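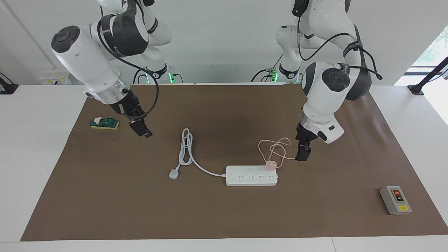 Maränenrogen ist bei mir das ganze Jahr über Thema, obwohl ich ihn nur ein paar Wochen im Spätherbst frisch bekomme. Seit es den kleinen Versand gibt, landen immer wieder dieselben Fragen in meinem Postfach, und irgendwann habe ich angefangen, die Antworten zu sammeln. Eine ganz praktische vorweg, die fast jeder stellt: Wie macht man die Gläser auf, ohne dass der Tisch hinterher nach Fisch riecht? Legt etwas Großes drunter, so wie die braune Matte auf dem Bild, die wirklich viel Tisch abdeckt – ein kleines Brettchen reicht nicht, glaubt mir. Alles Weitere steht jetzt hier. (Stand: 12. Mai 2018)

## Was ist das überhaupt für ein Rogen?

Rogen der Kleinen Maräne. Die Körner sind winzig, orange und viel zarter als beim Lachs. Lachsrogen platzt im Mund richtig auf, Maränenrogen knistert eher ein bisschen. Meiner kommt von Impi Ahonen, die ihn gleich nach dem Fang von Hand ausnimmt und salzt. Ich fülle ihn ab, klebe Etiketten und beantworte Mails, den schwierigen Teil macht also sie!

## Ist das Kaviar?

Streng genommen nein. Echter Kaviar ist Störrogen, alles andere muss anders heißen. Bei mir steht deshalb „Maränenrogen“ auf dem Glas. Wenn ihr ihn daheim Kaviar nennt, verrate ich es niemandem.

## Welche Größen gibt es?

Zwei. Das kleine Glas hat 75 Gramm und reicht als Vorspeise für zwei Leute, die gern Rogen essen (oder für vier, die höflich sind). Das große heißt bei uns intern nur „der Mustonen“, nach dem Hersteller der alten Gläser, und fasst 231 Gramm. Ja, die Zahl ist krumm. Mehr passt eben nicht hinein, und ich wollte nicht auf 230 abrunden, wenn ein Gramm mehr drin ist.

## Kommt er gefroren oder frisch?

Im Dezember kann er noch frisch sein, danach ist er immer tiefgekühlt. Das schadet ihm erstaunlich wenig. Forellenrogen verzeiht das meiner Meinung nach schlechter, da werden mir die Häutchen zu zäh.

## Wie taue ich ihn auf?

Langsam, im Kühlschrank, über Nacht. Bitte nicht in warmes Wasser stellen und schon gar nicht in die Mikrowelle! Ich habe einmal eine Mail mit Foto bekommen und muss so etwas kein zweites Mal sehen. Steht nach dem Auftauen etwas Flüssigkeit im Glas, den Rogen kurz in ein feines Sieb geben und abtropfen lassen. Nicht spülen, sonst ist das Salz weg und der Geschmack gleich mit.

## Wie lange hält ein offenes Glas?

Zwei Tage, gut gekühlt und mit einem sauberen Löffel entnommen. Am zweiten Tag riecht man schon, dass er nicht mehr ganz so fein ist. Ich esse den Rest dann morgens auf Rührei. Noch einmal einfrieren geht nicht.

## Womit esse ich ihn am besten?

Klassisch mit Blini, saurer Sahne und roten Zwiebeln, ganz fein gehackt. Ich mag ihn fast lieber auf einer heißen Pellkartoffel mit Butter – schlichter geht es kaum. Zitrone lasse ich weg, die macht alles gleich. Dill ja, aber wenig. Und dann wäre da noch Impis Variante mit geröstetem Roggenbrot und kalter Butter, so dick geschnitten wie Käse, über die wir uns seit Jahren nicht einig werden.

## Muss es ein Perlmuttlöffel sein?

Ach was. Kunststoff oder Holz tut es genauso. Bei Silber schmecke ich tatsächlich etwas, Edelstahl finde ich harmlos. 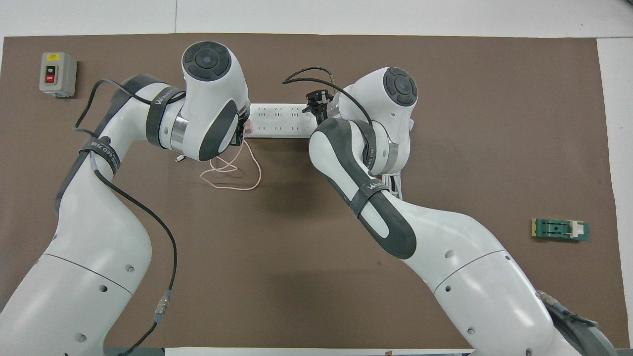

*Greifer am linken Ende der weißen Steckdosenleiste*

## Wie wird verschickt?

Mit Pranero, in einer Isolierbox mit Kühlakkus. Losgeschickt wird nur, wenn das Paket am nächsten Tag da sein kann. Vor Feiertagen warte ich lieber ab. Wer etwas zu einem bestimmten Termin braucht, schreibt mir bitte etwa 8 Tage vorher. Die Box dürft ihr behalten, sie ist prima für Picknicks.

## Was, wenn er warm ankommt?

Dann bitte nicht probieren, kurz melden, Ihr bekommt Ersatz oder das Geld zurück. Kühl und halb angetaut ist dagegen normal. Dann kommt er gleich in den Kühlschrank und sollte am selben oder am nächsten Abend auf den Tisch.

## Kann man ihn auch irgendwo abholen?

In Minham, im Feinkostladen Planov, steht meistens ein kleiner Vorrat in der Truhe. Ruft dort vorher an, die großen Gläser sind schnell weg.

## Darf ich ihn in der Schwangerschaft essen?

Er ist roh und nur gesalzen, deshalb fragt das bitte eure Ärztin und nicht mich.

## Gibt es auch die Fische dazu?

Geräucherte Maränen, ja, allerdings nur im Herbst und nur auf Zuruf. Eine kurze Mail mit der gewünschten Menge genügt, ich schreibe euch dann auf die Liste.

Viele Grüße
Anneli Manninen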